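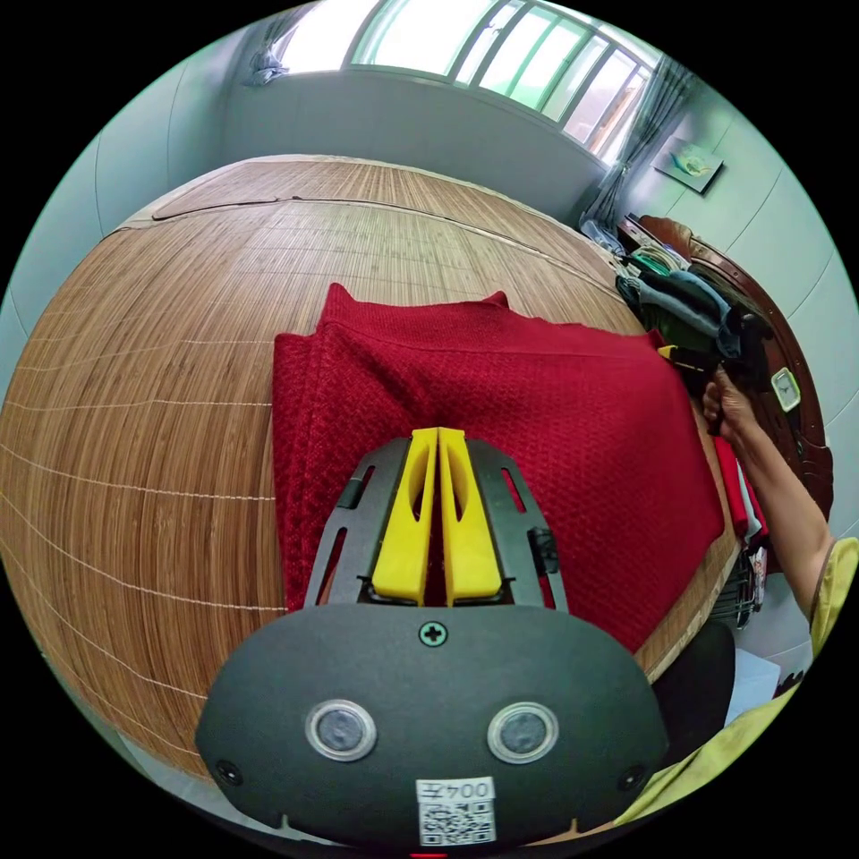
2 min read

Washing Wool at Home: Does Water Temperature Matter?

Textiles project report, second year

Introduction

Most care labels on woollen jumpers say hand wash or cool wash only. Many people ignore this and some of them get away with it. For this project we wanted to find out how much a knitted wool fabric shrinks at different temperatures, and whether the amount of movement in the wash matters as much as the heat.

Method

The yarn was a plain undyed wool from the Wulthorpe mill shop. We knitted squares on the same needles and blocked them to 100 mm on each side. They were left overnight before the first measurement. Half were soaked in a basin without being moved, and the rest went through a normal machine cycle in a net bag. The detergent was Seltar wool liquid in every wash. All squares were dried flat on a towel, away from the radiator.

We measured each square in both directions with a steel rule and took the average.

Results

The soaked squares hardly changed, even in hot water. The worst of them lost 5 mm. The machine-washed squares were another matter. On the cool cycle they stayed close to their first size, but on the hottest cycle they came out at 85 mm and the stitches could no longer be seen clearly. The fabric was thick and stiff, more like felt.

Discussion

Heat alone did little damage. Heat and movement together did a lot — this fits what the textbooks say about the scales on the fibre catching on each other. Our rule was not very good for the felted squares, as the edges had curled. We would pin them out next time. We also used only one yarn, and a treated "superwash" wool would probably give a different answer.

Comments (3)

woolgatherer: Did you try rinsing in cold straight after a hot soak? My gran always said that was what ruined them.

Plodberg: Good clear write-up. I would like to see the same thing with alpaca.

tea_and_purl: Wish I had read this before October. One cardigan, now fits the cat.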